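Can a robot arm do your kitchen prep yet? How to test it with skewers

Posted January 8, 2018

Short version – sort of. Long version is the rest of this page. 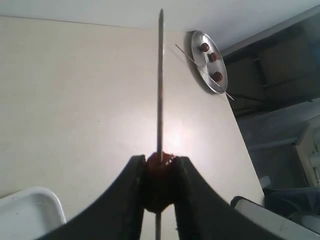
People keep asking me if it's worth buying a small arm for chores. Folding, dishes, cooking prep, that kind of thing. My answer is always, pick one boring job and test it properly. Skewering is my favorite. Cheap, fast to reset, and it shows every weak spot an arm has. You need a decent grip, good aim, and a push that's firm but not too firm. A kid can do it. Most arms can't, at least not the first evening.

What follows is how I run it. Steal whatever you like.

What you need

An arm with a two finger gripper. I've used the Tetura and the Harov, both fine for this.
Thin metal skewers, straight ones. Bend one and your whole night is gone.
Small round things to put on them. Cherry tomatoes, grapes, soft foam balls.
A shallow plate with a rim so stuff doesn't roll off.
Something to clamp the arm down with.
Paper towels. More than you think.

Start with foam if you have it. Same size every time, no juice. Move to real food once the arm can do foam without you hovering.

Step 1 – clamp the arm

Bolt it or clamp it, don't trust the rubber feet. When the skewer pushes into something the arm pushes back, and if the base slides even a little all your saved positions are junk. I skipped this on my first try and spent a whole evening blaming the software.

Step 2 – set the plate and mark it

Tape a corner mark on the table or trace round the plate. It has to go back in the exact same spot between tries. Put 2 skewers out, one to work on and one spare, and keep them away from the arm's elbow. Elbows hit everything.

Step 3 – teach the pick

Drive the arm by hand to the first ball. Come in from directly above, fingers open just a bit wider than the ball. Close slow. Stop when it holds, then back off a hair. On the Lei software there's a grip force slider, I leave it low and creep up. If you're on Verdale's, you have to type a number in and save and reload, which is a pain but it works.

Too loose and the ball spins in the fingers as soon as the point touches it. Too tight and well, tomato.

Lift, lower, let go. Do that over and over before you go anywhere near a skewer.

Step 4 – line up the skewer

This is the part that kills most attempts. Two ways to do it:

Fixed skewer. Stand it upright in a holder, point up, and bring the ball down onto it. Easiest by far. The arm only has to get one thing right.

Held skewer. Ball sits in a cup, arm holds the skewer and stabs down. Looks cooler, much harder. The skewer tilts in the fingers and you miss by a lot more than you'd expect at the far end.

Do the fixed one first. Please.

Check your line-up from the front AND from the side. A wrist camera is great for left-right but bad at telling you how far away the point is. I use a cheap second camera off to the side, any old webcam will do.

Step 5 – the push

Slow. Slower than that. Touch the point, pause, then press straight along the skewer. If the arm has a straight line move use it, joint moves swing in a little arc and the arc is enough to tear a tomato open. Go past the surface until the point is clear out the other side, then keep going to wherever you want the ball to sit.

Mind the fingertips. The point comes out right between them and if you're off center it'll scrape the pads. Mine have grooves now.

Step 6 – let go and get out

Open the fingers first, then move away. Sounds dumb but I had these two in the wrong order for days, and the arm kept pulling the ball back off. Open wide, back straight out sideways, only then go up.

Step 7 – run it and write it down

Run 5 balls in a row, hands in your lap. No nudging. Write down every miss and what kind it was – dropped, spun, squashed, missed the point, knocked the skewer. The kind matters more than the score. If they're all the same kind you've got one thing to fix. If they're all different then go back to step 1 and check your clamp.

Common problems

Ball spins when touched: more grip, or stick a bit of rubber on the finger pads.
Misses always to the same side: your plate or holder moved. Redo the marks.
Misses all over the place: loose base or a tired wrist joint.
Camera can't find the ball: shiny skins throw bright spots and confuse it. Move the lamp, dont touch the software yet.
Skewer leans: deeper holder, or a lump of putty.

So, chores yet?

I've logged 413 tries since September, on and off. With foam, fixed skewer, everything taped down, I'd leave the room while it runs. With real tomatoes, different sizes, some soft, no way. And it's slow. I could fill a grill by hand while the arm is thinking about its second tomato.

On a shop floor that might be ok. Same part, same spot, all day long, slow is fine if it never stops. A home kitchen is the opposite, the plate is never where you left it and someone put a mug in the way.

If you've got $2000 to spend and want dinner made, spend it on dinner. If you want to learn how hands work, get the arm and a bag of foam balls. Next one I'm trying is mushrooms, wich have the stem to deal with. Will post settings when I have them.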